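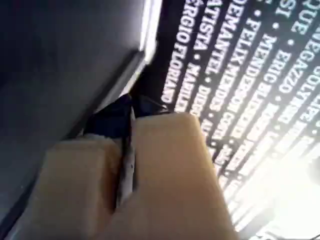 Call for participants: gripper comparison on soft goods, Prededdale

The Holst manipulation lab in Prededdale is looking for 18 operators for a paid comparison study. Each operator will drive a pair of small arms through a fixed list of cloth-handling tasks, using two sets of gripper fingers and two controllers. Previous robot experience is welcome but not required.

What is being compared

Fingers: set A and set B, fitted in an order assigned by the lab. Operators do not choose the set and are asked not to discuss it with each other until the study closes.

Controllers: Uvent (leader arms, held in both hands) and Vavlow (a desktop pad with two sticks). Both send commands to the same arms at the same rate.

Tasks include picking up a flat cloth by one corner, folding it once, and moving it to a marked position. Flat cloth on a hard surface is the main difficulty -- the fingers have to close on the fabric without pushing it away.
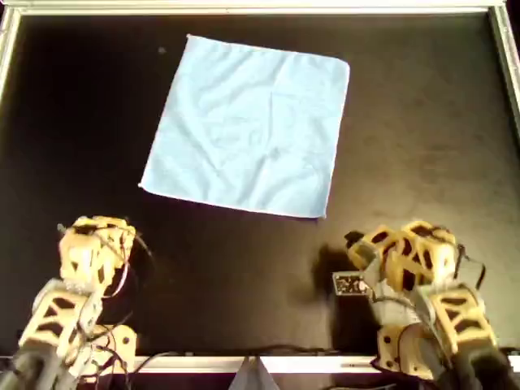
Two-arm cell with a blue cloth on the work surface.

A second task group uses smaller and darker pieces of material. Grasps are scored on three points: whether the piece is held, how much of it is between the fingers, and whether it stays there during a 90 mm lift. Views from close to the fingers are recorded for every attempt and used in scoring. Operators' faces are not recorded.

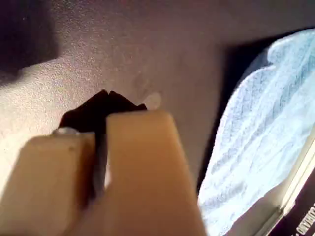
Time and payment

Each operator attends four sessions of 90 minutes, including a training block at the start of the first. Sessions may not be booked back to back. Payment is $200 on completion of all four. Operators who withdraw are paid for the sessions they attended.

Requirements

- 18 years of age or older
- Full use of both hands
- Normal or corrected vision, including color vision
- Able to sit at a bench for 45 minutes without a break
- No current employment with Holst or with a supplier of either controller

Left-handed applicants are encouraged. The controller assignments are balanced by handedness and that group is still short.

Recorded data

Joint positions, finger opening, motor current and camera video are logged throughout. Video is kept at full length, including missed grasps and frames blurred by fast motion -- these are needed to compare how the two controllers behave during the approach. Logs are stored under an operator number, separate from names and payment details.

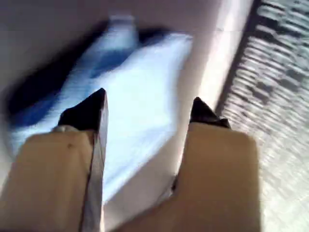 How to apply

Write to Lacey Oakley, study coordinator, quoting reference 3603. Give your age, your dominant hand, any experience with remote-controlled equipment, and the times of day you can attend. A resume is not needed. Applications close on 25 September 2022. Selected operators will receive a consent form and a session schedule by email, and the form must be returned before the first session.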